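Ticket 94: gray film on the plates after washing
Opened 2 Feb 2024 by Chih-ming Kuo, Lenstead kitchen
Status: open

Hi again! The small plates still feel chalky when I run a thumb over them, even after a second wash (and a third, for one stubborn one). I've been using the green side of the sponge, plus the Dulter soap we switched to in October. 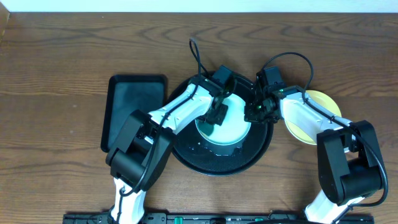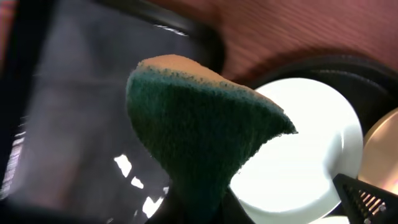

Update 1
Tried a plain vinegar soak, 6 minutes, then a rinse. Better, I think! The mint-green one feels smooth again. Could somebody check whether the soap needs more rinsing? I'll do the yellow plate next.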